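Derholm to Reopen Janjua House as Shared Home for Local Arts and Learning Groups

DERHOLM, July – The Derholm Cultural Trust today confirmed that Janjua House, the former seed merchant's offices on the north side of the harbor, will reopen to the public this fall following an extensive program of repair and interior renewal. The building will provide long-term space for music teaching, adult education, small exhibitions and community meetings, and will be managed by the Trust under a 30-year lease from the town.

The agreement brings to a close a lengthy period of uncertainty for the property. Janjua House has stood without a permanent tenant since the Plastton Seed Company moved its business inland, and two earlier proposals for the site, one for apartments and one for a private medical practice, did not proceed. The Trust entered into discussions with the town after a public consultation in which 183 written responses were received. A clear majority asked that the building remain open to residents in some form, and many respondents made particular mention of the staircase, the old sample room and the walled yard at the rear.

"Janjua House was a working building for most of its life, and people in Derholm remember going in and out of it as a matter of course," said Muireann Ní Chonaill, Director of the Derholm Cultural Trust. "Our aim has been to return it to everyday use. We have kept what could be kept, and where new work was required we have asked for it to be plain, sturdy and easy to look after."

Repair work began with the roof and the harbor-facing wall, both of which had suffered from prolonged exposure to salt air. Slates were lifted, sorted and relaid, and the lead around the chimneys was replaced in full. Inside, the contractor, Buvlow Building Conservation, removed a number of later partitions on the ground floor, restoring the sample room to its original length. New heating, wiring and fire detection systems have been installed throughout. A passenger elevator now serves all floors, and the main entrance has been regraded so that visitors may enter from the quay without using steps.

Color has been an important consideration in the interior plans. Early paint layers found behind the counter in the sample room showed that the company had favored deep greens and a warm yellow, and the Trust's design advisers were asked to carry those shades into the circulation areas, where daylight is limited. Proposals were reviewed at each stage by the town's conservation officer and by representatives of the groups that will use the building.
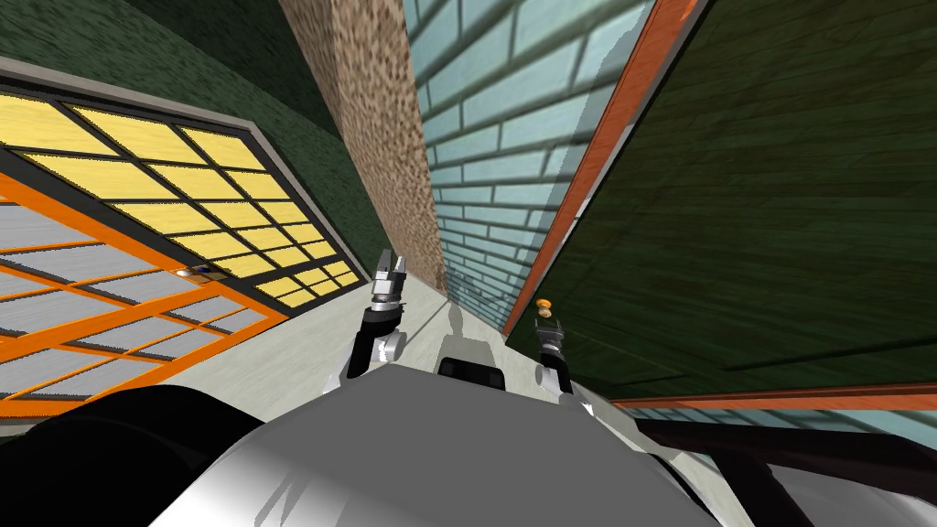

Computer rendering showing a yellow-paned panel with dark dividing bars, dark green walls and a pale gray floor.

The ground floor will house the sample room, which is to serve as a hall for talks, rehearsals and small concerts, together with a reading room and a kitchen available to hirers. The Derholm School of Music will occupy the second floor, where teaching rooms have been fitted with heavier doors and additional wall insulation. The top floor is reserved for evening classes in languages, bookkeeping and drawing, with one room set aside for the Plastton archive. The archive, comprising order books, printed catalogs and correspondence, was given to the town when the company left and has been held in storage since that time. Access will be by appointment.

Funding for the project has been drawn from several sources. The town has contributed the cost of structural repairs, and the Trust has met the cost of interior work through its reserves and a public appeal. In total, 38 local businesses supported the appeal, in addition to many individual donors. A list of those who gave, excepting those who asked to remain anonymous, will be displayed in the reading room.

Hire charges will be set on a sliding scale, with reduced rates for registered charities, youth organizations and groups meeting on a regular basis. The Trust will publish the full schedule of charges in advance of opening, along with the conditions of hire. Groups that took part in the consultation will be given an early opportunity to reserve regular hours. Commercial bookings will be accepted where they do not displace teaching or community use.

"We have tried to be realistic about what it takes to run a building of this age," Ní Chonaill said. "A portion of all hire income will go directly into a maintenance fund. The gutters will be cleaned, the windows will be painted, and the next generation will not be faced with the same bill."

The walled yard will open at a later date. Planting will be carried out once the ground has recovered from its use as a site compound, and will include varieties of peas, beans and sweet williams that appeared in the company's catalogs. The yard gate onto Chandler's Lane will remain closed until that work is complete, and pedestrians are asked to continue using the quay.

An information session for prospective hirers will be held at Derholm Town Hall in advance of the opening, beginning at 4 p.m. Attendance is free and no reservation is required. Further details, including the program for the opening weeks, will be released by the Trust in due course.

About the Derholm Cultural Trust
The Derholm Cultural Trust is an independent nonprofit organization responsible for the care and public use of historic buildings in Derholm and the surrounding parishes. It also administers a small grants program for local music and craft education.

Media inquiries
Press Office, Derholm Cultural Trust, Town Hall Annex, Derholm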